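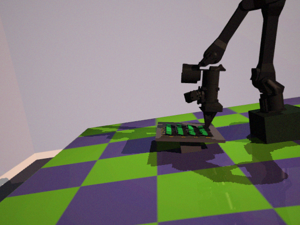
Clillthorpe Community Awards: nominations data

README for the nominations and results tables

This folder holds the nominations received for the Clillthorpe Community Awards, along with the shortlist and the final results. The awards go to local groups and employers for work on domestic abuse support, housing advice and disability access. The files were put together by Tuncay Gündoğdu and checked by Przemysław Szczepańska.

Files

nominations.csv has one row per nomination form, 3108 rows in all.
shortlist.csv has one row per shortlisted nominee.
results.csv has one row per award given.
categories.txt lists the category codes and their full names.

All files are UTF-8 with commas between fields. Please open them as UTF-8, or names such as Aydoğan will come out garbled.

Columns in nominations.csv

form_id: number given to the form on arrival
nominee: name of the group or employer, as corrected by us
nominee_raw: name exactly as typed on the form
category: code from categories.txt
area: Clillthorpe, Zerkemgate or other
route: web or paper
reason: free text, up to 1000 characters
consent: yes or no

Where consent is "no", the reason field has been left blank. The row is kept so that the totals match those read out at the ceremony.

How the data was collected

Most forms came through the website. Paper forms were handed in at the library in Zerkemgate and typed up later by 2 people. Where they disagreed about a word, Przemysław went back to the paper copy. Forms that named a private person as the nominee were removed before numbering.

The shortlist was drawn up by 3 judges working from the reason field alone. They were not shown how many forms each nominee had received.

Known problems

Dirkard appears under several spellings in nominee_raw. These have been merged in nominee.
Some people sent the same form twice. Exact duplicates are still in the file.
The area field is where the nominee is based, and is blank for groups that work only by phone.
Paper forms had less room for the reason, so those entries tend to be shorter.

Use

You may copy and share the tables if you say where they came from. Please don't try to work out who wrote a nomination. Some of the reasons describe abuse, and readers should be warned before any are quoted.

Corrections are added in March each year. Send them with the form_id and the column name.

Last updated: 21 Feb 2023

Contact | © Clillthorpe Community Awards | Back to top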